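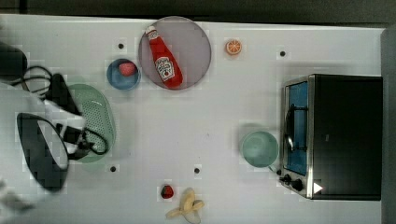

4. Setting up price alerts and the trailing stop

Applies to Plilex desktop, version 2 and up. If you're still on the old Kosico bridge, do section 3 first, then come back.

Before you start

Account funded and showing as Active. Market data feed on (green dot, bottom right). Demo mode is fine for all of this, and probably smarter the first time through.

4.1 Add a pair to the watchlist

1. Open Markets, then Watchlist.
2. Click Add. Type the pair with no slash — EURCAD, not EUR/CAD. The search box still chokes on slashes.
3. Pick the feed. Fovby for most people. Entwistle only if you have the paid data plan.
4. Save. Pair shows up at the bottom of the list, drag it where you want it.

Note: the list is saved per computer, not per account. Log in on a laptop and you'll get a blank one. Export from File, Save Layout if you want to move it.

4.2 Set a price alert

1. Right-click the pair, choose New Alert.
2. Choose Bid or Ask. Default is Bid. Short positions get closed at the ask, so switch it if that's what you're watching.
3. Enter the level. All the decimals, the platform does not round for you.
4. Pick Once or Repeat. Repeat fires every time price crosses, in either direction. Gets noisy in a flat market.
5. Click Arm. The bell goes from gray to yellow.

Limit is 149 armed alerts per account. Go past that and the new one saves but stays gray, with no error mesage. Delete expired ones under Alerts, History. 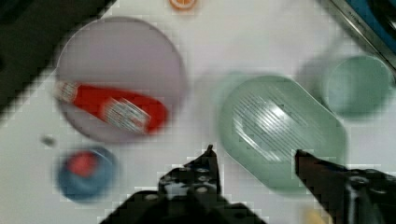
Caution: an alert is not an order. It makes a sound and sends an email, nothing else. If you want out at a price, you need a stop in the market.

4.3 Attach a trailing stop

1. Open the Positions tab. Double-click the trade.
2. Tick Trailing Stop.
3. Type the distance in points, not pips. On a five-digit quote 400 points is 40 pips. Check this twice, most of the support tickets we get on this page are this one thing.
4. Set Step. Smallest allowed is 2. Bigger step, fewer updates sent to the server.
5. Click Apply and wait for Confirmed in the status line. Pending means it hasn't gone through yet.

Caution: trailing stops run on your machine, not on the server. Close Plilex or lose the connection and the stop stays at its last confirmed level. It will not follow price untill you're logged in again. Gaps over the weekend can also fill you well past the level.

4.4 Quick check

Demo account, smallest size, any busy pair. Set a short trail and watch the stop line on the chart. It should move with price when the trade goes your way and stay put when it doesn't. Line not moving at all? Look at Step first, then the feed dot.

Log file holds the last 4000 events, oldest get dropped. Save a copy before you contact support.

The server-side trailing stop is planned for September. Section 4.3 will change then, menu names too. For alerts on indicators (moving averages, RSI) go to section 5.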